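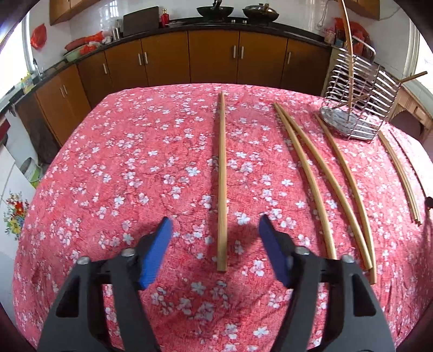 屋里又要睡觉又要做饭，木条平时摊在哪里挑？

摊在床上。床是屋里最大的一块平面，高度也合适，站着就能把每一根的弯度看清楚，挑完收起来，晚上照样睡觉。

回答的人是Tadhg Coughlan，做木条编架子的，架子有的给人爬豆角，有的挂毛巾，也有人买回去什么都不挂，就靠在墙边。他的牌子叫Flamora，只有他一个人，地址就是他住的地方。我们去之前以为会看到一间作坊，进门先看到的是灶台。

Coughlan在这里住了四年。他说租房的时候没想过要在家里干活，当时在别人的木工房里有一张台子，后来木工房搬到城外，来回要三个钟头，他就把料搬了回来。“房租每个月2,283元，再租一个地方放木头，我算过，不划算。”

床和厨房之间没有墙。柜子是棕色的，台面是黑的，后面贴着白瓷砖，房东装好的，他一样没换。炒菜的锅就放在灶上。他说做饭和做活要错开，做饭前先把床上的料收走，木头吃油烟，味道进去了就散不掉，顾客闻得出来。早几年有一批货就是这样，寄出去又寄回来，他留着自己用了。

床罩是珊瑚粉的底，印着小碎花。我们问他铺这个会不会被木刺勾坏。“勾过，勾了就剪掉线头。”他说换过一条纯灰的，木条放上去颜色太接近，看不出边，又换回花的。“木头是黄褐色的，放在粉色上面一眼就看清了，直的弯的都清楚。”

挑料的办法他讲得很细。先找一根最直的，竖着放在中间，其他的拿来和它比。微弯的放一边，弯得厉害的再往外放。细的不单独摆，几根并在一起，顺着同一个弯靠着，不然滚来滚去，找的时候很烦。分好之后不急着动手，放一阵子再看一遍，第二遍常常会改主意。

“直的其实最不好用。”他说，“做架子要有一点弧度，撑得住。全是直的，做出来像栅栏。”那为什么还要留直的？“要当尺子。”

床角边上放着一个不锈钢沥水架，他拿来插木头。沥水架原来是放碗的，架子上有弯的铁丝槽，长的木杆竖进去能站稳，短的斜着插，底下还有一层接水的盘。弯木头之前要先泡水，泡完拿出来滴水，滴在盘里，不会弄湿地板。他试过水桶，桶太深，短料掉进去得用手捞，也试过专门放雨伞的架子，底下太窄，长杆一歪整个就倒。

“这个最便宜，洗也方便。”至于碗，他说碗不多，洗完擦干就放柜子里了。

长杆弯过以后要定形，他的标准是164厘米，这个长度从门里拿出去不用转身。再长的他也做过，做好了在楼道拐弯的地方卡住，只好拆了一头。说到这里他站起来比划了一下门的高度，又坐回去。

木料从一家叫Agarwal的小店买，店主姓什么他不清楚，大家都这么叫。一捆的价钱在200元左右，粗细混着卖，不让挑。他觉得不让挑也好，让挑的话剩下的就没人要了。每捆里总有几根用不上的，节疤太多，或者已经裂了，他锯短了当楔子，再短的就给楼下的人拿去插花盆。

泡水的时间他不肯说死。夏天短一点，冬天长一点，手指捏着感觉表面发软就可以试。试的时候要慢，两只手离远一些，听声音，有细细的响声就停，放回水里再等。他说刚开始那年断得最多，都是因为着急。弯好后用布条绑在模子上，布条要旧的，新布有浆，滑。

我们问他客人从哪里来。他说一半是熟人介绍，一半是在一个叫Totesance的手作集市上认识的。集市每年五月办，他去过三次，摊位小，架子又高，只能带样品去，靠登记地址再寄。第一次去写了满满一本，回家一看，有的字认不出来，后来就让客人自己写。

他还接过一家餐馆的活，餐馆叫Penus，要一面隔断，全部用弯木条。那是他做过最大的一件，在家里放不下，分成四片做，做好一片送走一片，到店里再拼。拼的时候发现地面不平，左边高一点，他在底下垫了楔子，就是那些锯下来的短料。餐馆付了2,000元定金，尾款拖了些日子，也付清了。

“那阵子屋里走路要侧着走。”他说，“做饭也少，煮面。”

有没有想过搬到大一点的地方？他想了一会儿，说看过两处，一处没有煤气，一处有煤气但是在六楼。长料搬上六楼，他不愿意。现在这里是一楼，出门就是路，送货的车可以停在门口。屋子靠里那头还有一件浅色木头的家具，上面有雕花，他很喜欢。他说干活的时候要当心，别让木条的头碰到上面，碰出印子不好修。

谈到收拾，他的规矩只有几条。睡觉之前床上要清空，木屑用湿布按着粘走，不用扫帚，一扫就飞到台面那边去了。刀和锯不上床。灶台边上不放木料，一根也不放。水每次换新的，旧水倒掉，不然木头会发黑。

床罩多久洗一次，他说看情况，一般一批料挑完就洗。洗完挂在外面，一个下午能干。

最后问到接下来的安排。他手上有两件豆角架的订单，答应2025年12月31日之前寄出去。其中一件要左右对称，他还差一根弯度合适的木条，打算再去Agarwal买一捆，买回来先在床上摊开看看。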